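4.2 Rim bands and the memory of tableware

The interviews gave us far more material on rims than we had planned for, and we are delighted to be able to give them a section of their own. Our question guide had only one item on decoration, placed near the end, and it asked about motifs: flowers, birds, initials, landscapes. People answered it politely and then went back to talking about edges. When they described the plates they grew up with, the color of the rim came first, often before the size of the plate or what was eaten from it.

In Gorkholm this pattern was especially strong. Speakers there have a household word, skudden, which older dictionaries list only as "border of a cloth." At the table it means the colored line around a plate, and by extension the whole set that carries it. "We ate off the blue skudden" is a complete sentence and needs no noun after it. Younger speakers use the word too, though several of them apply it to bowls and even to the printed edge of a paper napkin, a stretch their grandparents found very funny when we played back the recordings (with permission, of course!).

The Bralia interviews went a different way. No special word turned up, but families had firm rules about which rim belonged to which meal. Blue was for every day. Gold, where a family had it, came out in December and went back into the cupboard before the new year. Green caused arguments. One speaker insisted that green had been her mother's color for fish, and her brother, sitting beside her, was just as sure that the family had never owned a green plate in its life. We kept both versions, and the exchange between the two of them is one of the richest stretches of talk in the whole collection.

A rim band is a simple thing to make. The decorator sets the piece on a turning wheel, steadies the brush, and lets the rotation draw the line. The simplicity is part of what makes it so interesting to us, because small differences in width and distance from the edge are enough for people to tell one household's plates from another's. In our coding we separated bands that sit on the edge itself from bands set inward, and we treated color as a separate field (Figure 9).

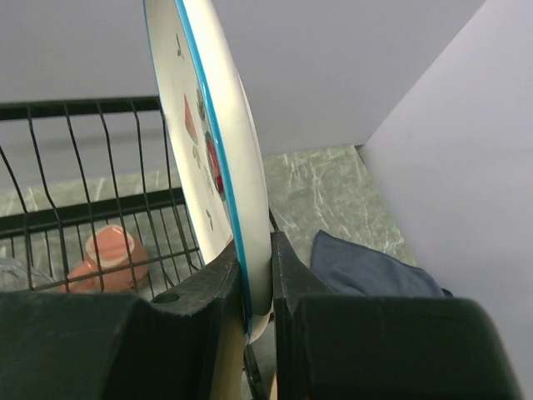
Figure 9. White ceramic plate with a bright blue rim stripe, seen nearly edge-on.

Thomas Palumbo's earlier work on the Zaki pottery shops proposed that plain bands survived because they were cheap. We think cost is a real part of the story, and his account of how decorators were paid by the piece is still the best available. Our speakers add something to it that price lists cannot show. Replacement mattered enormously to them. A broken plate with a painted rose meant a gap in the set, while a broken plate with a blue line could be made good at the next market, and a set could go on like this for 20 years or more without anyone feeling that it had become a different set. One man in Gorkholm told us that his parents' wedding plates were all still in use, and then explained, quite cheerfully, that none of the plates now on the shelf had been at the wedding.

That remark changed how we read the earlier transcripts. We had been coding statements such as "these are my grandmother's plates" as claims about particular objects. After a second pass, we recoded many of them as claims about a pattern, handed down through purchases as well as through inheritance. The two of us who did the recoding disagreed most often over sets bought after 2000, when the local shops had mostly closed and people matched their bands from farther away. Those cases are kept apart in the tables and discussed in Section 5, along with the question of whether a near match in color still counted as the same skudden.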